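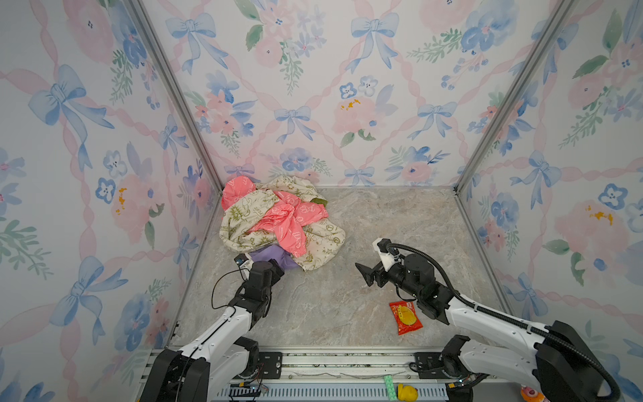 Chapter 6
Creasing and Recovery in Printed Household Fabrics

6.1 What a crease is

Chapter 5 dealt with cloth under tension. We turn now to cloth under bending. When a fabric is folded, the fibers on the outside of the fold are stretched and those on the inside are compressed. If the load is light and brief, the fibers spring back. If it is heavy or long, some of them slip past one another or take a permanent set, and a crease remains after the load is removed.

Three quantities matter in what follows: the bending stiffness of the yarn, the friction between yarns, and the moisture held by the fiber. Moisture is the one most often left out of student work. In cotton, water loosens the bonds between neighboring chains in the fiber, and new bonds form as it dries. A fold that dries in place is therefore much harder to remove than one made in dry cloth. 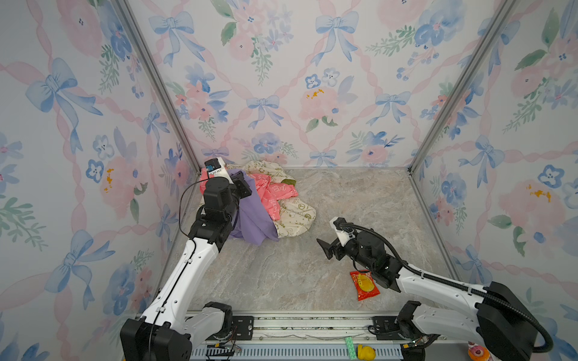 Figure 6.1 Crumpled fabric with folds in many directions.

6.2 Measuring recovery

The usual measure is the recovery angle. A small strip is folded flat, pressed under a fixed weight, released, and left to open. The angle between its two legs is then read. A strip that opens fully reads 180 degrees; one that stays shut reads zero. In the worked problems we use Skultudel, a plain-weave cotton with a mean recovery angle of 103 degrees along the warp and a lower value along the weft.

A single fold is a poor model of a heap. Folds in a heap cross, and at each crossing the cloth is bent in two directions at once. Points of this kind recover last — sometimes they do not recover at all without steam.

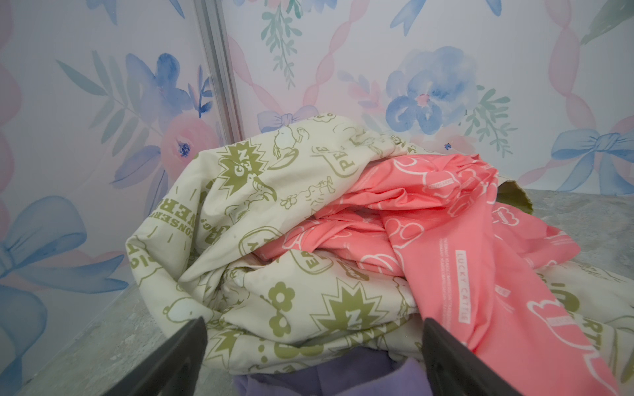
Iolanda Falcão, reading a draft of this section, objected that the angle test says little about printed goods. Pigment held by a binder stiffens the cloth where it lies, she wrote, so a strip cut across a motif and a strip cut beside it should be reported separately. We have followed her advice in Table 6.2.

6.3 A laboratory record

The record reprinted next is used in Problems 6.4 to 6.9.
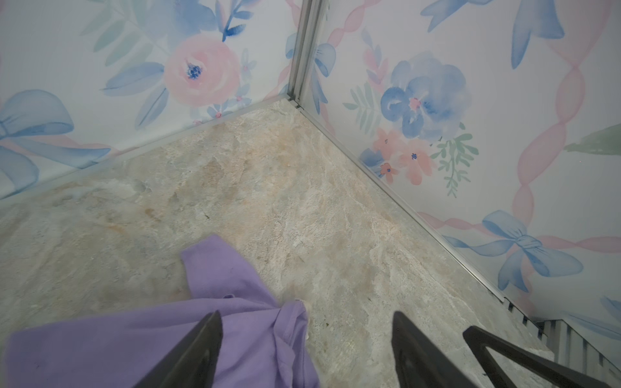
RENDHAM, 4 February 2026. Strips of Truritz sheeting, 38 in all, conditioned overnight. Load 900 grams, held for up to 30 minutes. Four strips curled on release and were set aside. Readings by H. Toprak, checked by J. Schouten.

Note that the record gives no humidity for the room. Before going on, state which of the results could be affected by this omission, and in which direction.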